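The Second Life of Black Cloth

Black clothes are the hardest clothes to keep. Everybody in our town of Surnwood owns some, and almost everybody has the same complaint: after one winter they are not black any more. They become a kind of tired grey, or brown at the knees, and then they go to the back of the cupboard.

I am one of these people. So last December I took the bus to Erine, 19 kilometres down the valley, to learn how the old dye house there brings the colour back.
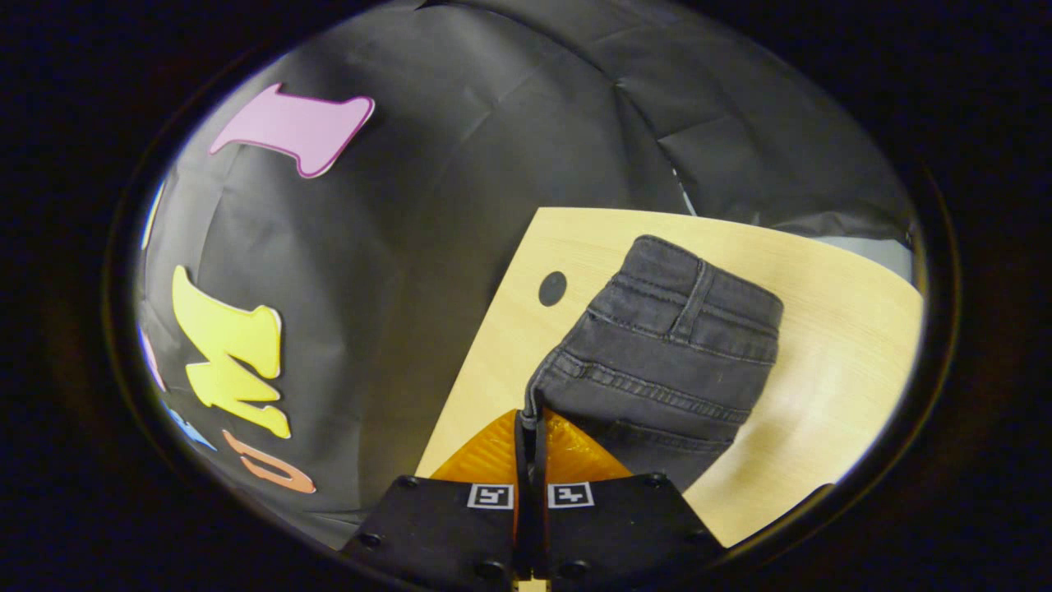
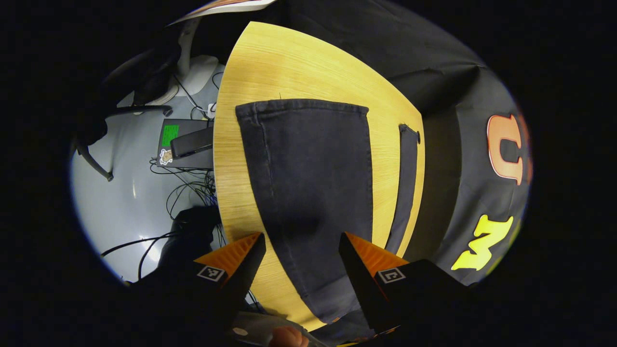 Photos: Surnwood Quarterly. Dark cloth, and dark denim folded on a table.

The dye house is called Jandard and it stands behind the railway station, in a building which was before a dairy. You smell it first — vinegar, steam and something like wet leaves. Inside there are nine steel vats, and the floor slopes to a drain in the middle, so everyone walks a little crooked.

I had believed that black is one colour. The dyers laughed at me, but kindly. They have a blue black, a red black and a green black, and they can see which one your trousers had when they were new by opening a seam and looking at the cloth which never met the sun. Then they mix the bath to match. Cotton and linen take the dye well. Polyester takes almost nothing, and the stitching is very often polyester, so a jacket can come out beautiful and dark with pale grey lines along every pocket. Some customers love this. Others ask for their money.

A bath takes the whole morning. The cloth goes in damp, and salt is added in small portions while somebody turns it with a paddle. After that comes the rinsing, which is the longest and most boring part. In a dry summer the water bill is a serious worry, and the workshop now keeps its last rinse to use as the first rinse of the next load.

The Dimaculangan method, an older recipe with oak galls and iron, is still used twice a year for wool. It gives a soft colour that I liked more than all the others, but it weakens the fibre if the iron is too strong. The recipe book says 200 grams of galls for a coat. In the margin a different pen has written "more".

At home you can do smaller things. Wash black clothes inside out, in cold water, and dry them in the shade. Do not fill the machine to the top. My own coat came back by post in the new year. It is a blue black, and I did not know this in all the years I wore it.

800 shares | 3 comments

wrenandthistle
My mum always used strong tea on her black stockings. Does it work or was it only for the smell?

petey_h
You should mention that the salt is murder on old pipes. Otherwise good read.

Erine local
The dairy was on the other side of the station. The dye house was the butter store.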